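How to Oil a Cutting Board (and Bring a Sad One Back)

Most boards die of thirst. Mine nearly did, twice, and it has since forgiven me.

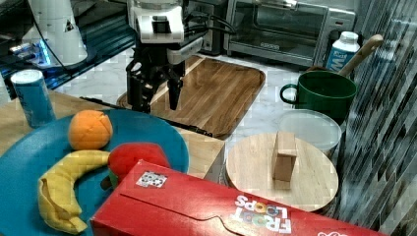
A wooden board with a raised rim, on the counter.

You need food-grade mineral oil, a clean cotton rag, a sheet of fine sandpaper and a free evening. The drugstore sells mineral oil in the laxative aisle for a third of what the kitchen shop wants for the same stuff with a leaf on the label. Buy it there and look the cashier in the eye.

Skip olive oil, walnut oil and whatever is left in the bottle by the stove. Olive oil goes rancid in the wood and your bread will taste like a closed restaurant. Walnut oil does harden nicely, but I have guests with allergies and would like to keep them.

Step 1. Wash it

Hot water, a drop of soap, both sides. Do not soak it. For onion smell, rub in coarse salt with half a lemon, leave it while you make coffee, then rinse.

Step 2. Let it dry

Stand it on edge overnight. I mean overnight. Oil over damp wood just sits there looking shiny and doing very little. I do mine after supper on Monday because nothing good is on.

Step 3. Sand, if it feels like a cat's tongue

Go with the grain, lightly, then wipe off the dust with a barely damp cloth and let it dry again. If your board has a rim, fold the paper into a small strip for the inside corners. You will miss one corner. It's fine.

Deep knife scars won't come out this way. My aunt, Sieglinde Pfeiffer, who kept house in Prunau on two boards and a great deal of opinion, took hers down with a cabinet scraper every September. I have tried the scraper. I now own a smaller board.

Step 4. Oil

Pour a puddle the size of a fried egg in the middle and push it outward with the rag. Do the top, the bottom, the sides and especially the end grain, which drinks like a wedding guest. Don't skip the bottom. A board oiled on one side only will cup, and then it will rock every time you chop a carrot.

Leave it a few hours, wipe off the excess, and go again. A neglected board wants three or four coats, a day apart. A well-kept one wants a single coat.

Step 5. Wax (optional)

Melt one part beeswax into four parts mineral oil in a jar set in hot water. Rub it on, wait, buff. Water will bead up for a few weeks and you will show people.

How often?

Flick some water on it. If it beads, leave the board alone. If it soaks in and leaves a dark spot, get the rag. In my kitchen it comes to once a month, more when the heat is on.

And keep it out of the dishwasher. I shouldn't have to say it, but I have a brother-in-law.

Questions or corrections: use the contact form | © Cindov Kitchen Notes | Back to top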